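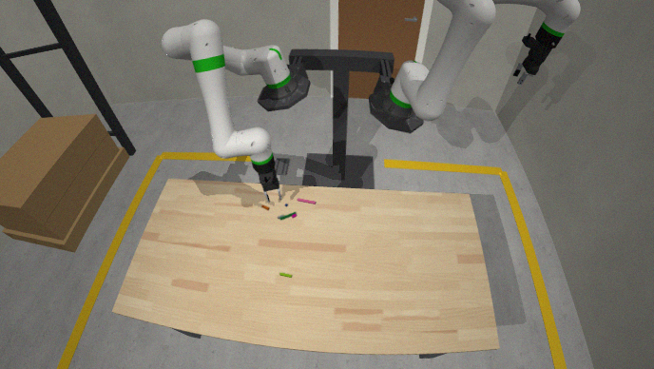 A grasp fault on a two-arm cell is easy to clear and hard to fix. The message only says that the fingers closed and the controller didn't like the result. Our Torneck cell runs in simulation, and it threw this fault 39 times in one overnight batch of 173 picks. The task is small pieces on a wood tabletop, and most of the trouble was at the far side, where a slender pink stick has other small pieces close by. These are the steps we used to track the fault down, updated May 2024.

Step 1. Stop the batch and save the log before you reset anything. A reset in Tuline clears the finger force history, and you will need it.

Step 2. Send the idle arm to its parked pose and lock it there. You want one arm moving while you test – a second one adds collision checks that can hide the real cause. 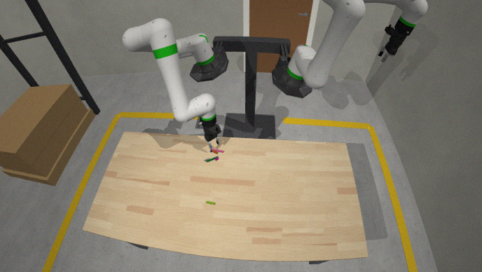 Left arm low over the pieces, right arm raised out of the way.

Step 3. Replay the failed pick at low speed and pause it just before the fingers close. Compare the planned finger opening with the gap between the target and its neighbors. Ours was set too wide, so one finger could come down on a neighboring piece. The controller read that contact as a bad grasp.

Step 4. Narrow the opening in small steps and rerun the same pick from the same start state. Don't change the approach height at the same time. 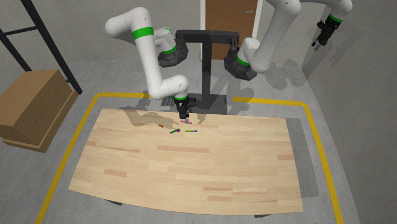

Paloma Oyelaran wrote in to say that her team got the same fault with a correct opening, and that their cause was a stale tool offset left over from November. Check the offset date if step 4 makes no difference.

Step 5. Switch to the gripper view and look at where the pads meet the piece. They should press on its two long sides. If a pad meets an end or a corner, correct the wrist angle first.

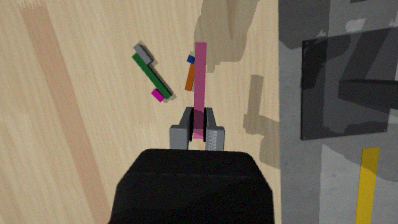 Gripper view: pads on opposite sides of the pink piece.

Step 6. Run 48 picks with the new settings before you unlock the second arm. If the fault returns, go back to step 3 with the new log.

Leave the force limit alone through all of this. Raising it makes the message go away, but on real hardware it can crush a part or damage a finger.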